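From: Lungile Venter
To: brenimham-allotments
Date: 14th July
Subject: Re: [brenimham-allotments] Blossom end rot on the early tomatoes

Edileuza Siqueira wrote:
> Third year running now. The first trusses on my Sartori plants all have
> the brown leathery patch underneath, and the ones higher up look fine so
> far. I've been told it is a lack of calcium and that I should dig in
> crushed eggshells. Pravesh says lime. The bed is the raised one by the
> water tank, filled two years ago with bagged compost. Does anyone know
> which of these works before I lose the next lot too?
>
> Also, is the fruit safe to eat if I cut the bad part off?

Edileuza,

I had the same thing in my raised bed until I changed the watering, so I would start there before buying anything.

The patch does come from too little calcium getting into the fruit, but most soil has enough of it. The plant can only move calcium up with water. If the bed dries out and then gets soaked, the fruit at the far end of the line goes short, and the bottom of the tomato breaks down. Raised beds dry faster than the ground, and yours gets the afternoon sun off the tank.

Eggshells take years to break down. They won't help this summer's fruit. Lime is a different matter, and I would not add any without a soil test. Bagged compost is often close to neutral already, and if you push it too high the plants have trouble with iron.

What I do now is water deeply in the morning and put straw down, a good thick layer, kept a little back from the stems. I check by pushing a finger in under the straw. If it is damp at the second knuckle I leave it alone. I also stopped using the high nitrogen feed after planting out. It gave me a lot of leaf and the leaves take the water first.

Plum types get it worse than round ones. Lerato grows Edero in the next bed to mine with the same hose and sees hardly any. Pick off the bad ones now so the plant doesn't spend anything on them.

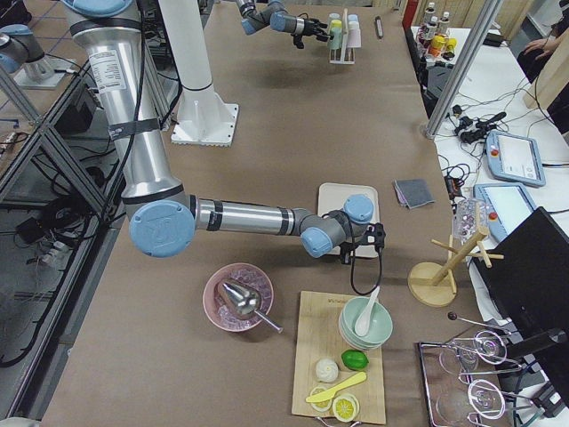 Where should the soil for a test be taken from?

Several spots across the bed, from root depth, mixed together in a clean bucket. Scrape the mulch aside first and skip any place where you have just put down feed. Let it dry on newspaper before you bag it, and write the bed number on the bag.

Yiran has the Fivine forms in the shed, on the shelf over the seed trays. Ask for pH and calcium on the form - the basic one leaves calcium out.

And yes, the rest of the fruit is fine to eat if it is firm and there's no mold. I put mine in sauce.

Lungile
Plot by the east gate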